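Section 2: Getting the film on the screen

Right, you've got the licence sorted (that was section 1) and the file is sitting in your downloads. This part covers setting up the room and playing the film. I've shown Letters from Teltley in a library, a union hall and a very draughty chapel, and the steps were the same each time, so I'm writing them down as I do them.

If you've not seen it yet, the film follows the families of men locked up at Teltley in 1918 for refusing to fight, and then moves to people in prison now for things they've written. Quite a lot of it is dark cell interiors and very quiet talking. Keep that in mind as you go, as it affects nearly everything below.

Before the day

1. Download the whole folder, including the small file ending in .srt. Those are the subtitles, and they need to stay in the same folder as the film.

2. Copy everything to the laptop you'll be using on the night. Don't play it from a memory stick. I did in Plendby and it stuttered all the way through the trial.

3. Open the film in Zullo, our free player. Other players will work, but they tend to lose the second line of the longer subtitles.

4. Watch at least the first 15 minutes with the sound up, right to the end of the prison gate sequence. There's Turkish, French and English in there, so you'll soon find out if the subtitles are misbehaving.

Note: if the subtitles run ahead of the voices, press pause, go to Subtitles, then Timing, and nudge them back a little at a time. Zullo remembers the setting, so you only have to do it once – lovely!

Setting up the projector

5. Put the projector on something solid and switch it on well before people arrive. Mine needs a good while before the colours settle down.

6. Plug in the laptop and choose Duplicate, so you see the same picture on both. Extended desktop sounds cleverer, but I've lost the player window off the side of the room more than once.

7. Choose Cinema mode if the projector has it. Avoid anything called Vivid or Dynamic.

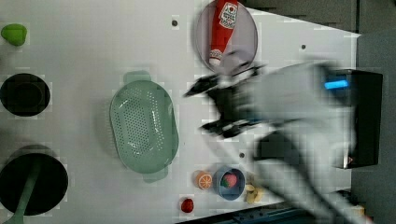

8. Set the brightness using a still picture, with the lights as they'll be for the film. The cell scenes turn into grey porridge if this is wrong, so take your time over it. Any photo with real whites and real darks in it will do. With the round black bowl against the white tabletop, for instance, the inside of the bowl should stay properly dark and the table should look white without glaring at you. The little lime-shaped thing in the corner ought to come out a bright yellow-green, too. If the bowl goes milky, bring the brightness down first and leave the contrast alone until you've looked again.

9. Now go to the night transport scene in the film and check you can make out the faces. If you can't, turn the brightness up one notch and stop there.

Caution: never look into the lens to see whether the lamp is on. Look at the wall.

Sound

10. Use proper speakers if you possibly can. The phone calls with the lawyer were recorded on a poor line, and laptop speakers make them impossible to follow.

11. Set the level on one of those calls, then play a bit of the demonstration at the same volume. The demonstration should be loud but bearable. If people would wince, come down slightly.

12. Stand at the back of the room and listen from there. A full room soaks up sound, so leave yourself something in hand.
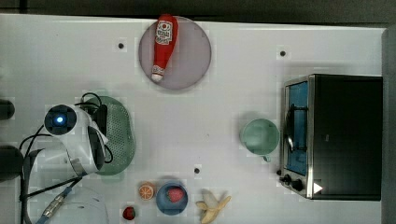
13. Tape down the speaker cables anywhere that people will walk. I use wide cloth tape and go over the whole length, with extra at the doorway.

14. Turn off notifications, screen saver and automatic updates on the laptop. All 3 of them, please, every time.

Note: if your room has a hearing loop, connect it to the same output as the speakers and ask somebody who uses it to try it. The light on the box only tells you it has power.

On the night

Show the title card as people come in (it's in the folder, called Holding). I give it 5 minutes past the advertised time and then start. Say a few words about the content first: there's a description of a hunger strike and one of a beating, neither of them shown, and some people will want to know before they settle in.

Leave the lights down through the credits. The names of the prisoners run there, with Chien's song underneath, and it's part of the film. I bring the lights up slowly once the song has finished, and only then start moving chairs for the discussion.

Caution: close Zullo before you unplug the projector. If you pull the cable first the player can hang, and you'll be restarting the laptop with the whole room watching.

If you're holding a discussion, go on to section 3. If not, put the projector on to its cooling cycle, wait for the fan to stop, and pack it away last.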